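Moving the desk to one keyboard

15 January 2026

I finally finished the KVM project I started in November. A few people asked for the parts list and the settings, so I'm putting it all in one post.

The starting point was two computers in the office and a third in the hall closet, which does backups and runs the scanner software. Each had its own keyboard at one time or another. The two in the office shared a pair of monitors through the monitors' own input buttons, and I had to press four buttons to get from one machine to the other. I did that for years.

The first box I bought was a cheap desktop switch from Raltier. It worked for plain typing. It did not pass the monitor information through to the computer that wasn't selected, so every time I switched away, Windows decided both screens had been unplugged and piled all the windows onto a display that didn't exist. Switching back took several seconds and the windows stayed piled up. I sent it back.

The second one is a Favden four-port, dual display, with EDID emulation on every port. That's the feature to look for. The switch keeps telling each computer that the monitors are still connected, so nothing moves. You have to turn it on. On mine it's a DIP switch on the bottom, and the manual has up and down reversed in the drawing. If your windows are still jumping around, try it the other way.

The closet machine was the harder part. The cable run from the closet to the desk goes up, across the kitchen ceiling and down the office wall. I used a Cabrera extender pair over Cat 6, one box at each end. The listing says it's good for 100 meters and my run is 22, so length was never a concern. What did matter was the patch panel I had put in the middle. With the panel in the path I got sparkles on the screen and a dropout every few minutes. With a straight cable from one box to the other, no sparkles. The manual does say not to use a patch panel. I read that part afterward.
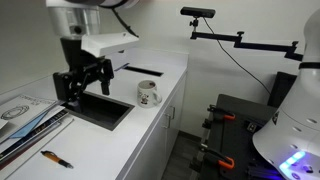 The kitchen counter, with the mug by the sink.

The extenders are not network devices even though they use the same plugs. Don't run them through your Ethernet switch. I put red boots on both ends of that cable so I won't plug it into the router by mistake some day, and wrote KVM on the wall plate.

Settings that worked for me: resolution locked at 2560 x 1440 on all three machines, 60 Hz, HDR off. The closet machine only drives the left monitor. I tried 75 Hz on the desktop and the picture came up, but the switch got slow to change ports, so I went back.

Keyboard trouble took most of one weekend. The Favden has two kinds of USB socket on the front. The ones marked with a keyboard and mouse go through its own emulation, and that's what makes the hotkeys work. The others are a plain hub. My keyboard has media keys that don't work in the emulated socket. In the hub socket the media keys work and the hotkeys don't. I gave up the media keys. The webcam and the headset are on the hub side and have been fine.

Audio I left alone. The switch has a jack for it, but there was a hum on the closet machine, and I never need sound from that one anyway. Speakers are plugged straight into the desktop.

Mounting: the switch is under the desk on a Daltanton tray, the short one. It needed longer screws than the ones in the bag. The power brick is held up with Velcro.

Cables were the biggest surprise on the bill. A four-port dual switch wants two video cables and one USB cable per computer, and none come in the box. Buy short ones. I bought six-foot DisplayPort cables for machines that sit right next to the switch and now there's a coil of them behind the desk.

Still to do: the laptop. Port four is open, but it only has USB-C, and the adapter I own does one screen. I also want a wired remote button for the top of the desk. The socket on the back is 2.5 mm, and the button I have is 3.5.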